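Food Claims and Evidence
Notes for Session 2: "Superfoods," detox and the serving size problem
Instructor: Shabnam Dogar

Read these before class. They repeat some of the lecture but leave out the worked example, so you still have to show up.

1. What the word means

"Superfood" has no agreed scientific definition. It's a marketing word. When you see it in a news story, cross it out and read the sentence again. Usually the sentence still makes sense and says a lot less.

The usual pattern goes like this. A food contains some compound. In a dish of cells, or in mice, the compound does something that sounds good. A press office writes "may help protect against" and a headline drops the "may." By the time it reaches a cereal box, the mouse is gone too.

Questions to ask at each step:
Was it tested in people?
Did they eat the food, or take an extract?
How much did they take, and for how long?
Compared with what?
Who paid?

The last question gets too much attention from beginners. Industry money is a reason to read closely. It doesn't tell you the result is wrong, and plenty of bad nutrition studies had clean funding.

2. The dose problem

Blueberries are the standard case. They contain anthocyanins, the pigments that make them dark. Fine. Many trials use freeze-dried powder, and a daily dose of powder can stand for more fresh fruit than most people eat at a sitting. A result from powder tells you something about powder. You may not carry it over to a small handful on yogurt without an argument, and I rarely see the argument made.

Shellfish get the same treatment from the other side. For years people were told to avoid them over cholesterol. Then the advice softened, and now you find the same animals sold as "clean protein." The crayfish did not change.

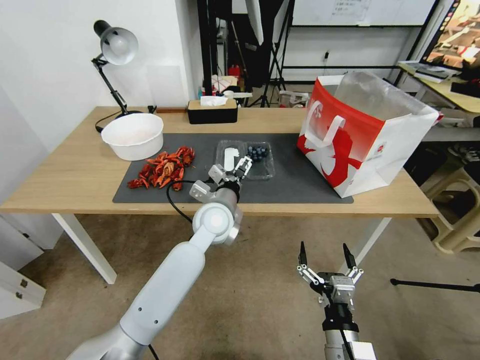 Fig. 1. Cooked crayfish and blueberries. Neither comes with a health claim attached.

3. Food diaries

Most large diet studies don't watch anyone eat. They ask. Try to write down what you had for lunch last Tuesday, with amounts, and you'll see my worry. People forget snacks, shrink portions and report more vegetables than they bought. Mafalda Fonseca's guest lecture in March covered ways of correcting for this. I am less hopeful than she is. A correction needs to know which way the error runs, and it may run differently for different people.

4. Practice case

The Ellery survey (in your packet) followed 4000 adults in Nadbridge for 13 years. The summary says regular berry eaters had "better heart health." Look at Table 2 before you believe it. Berry eaters also smoked less, earned more and walked more. The authors adjusted for smoking with a single yes/no question. Is that enough? I say no. Be ready to disagree with me, with reasons.

5. For next time

Bring one food claim from a package or an ad. Trace it back as far as you can. If the trail ends at a website selling the product, write that down and stop.

The write-up is due 2020-08-14. It is marked out of 80. "More research is needed" earns nothing unless you say what research.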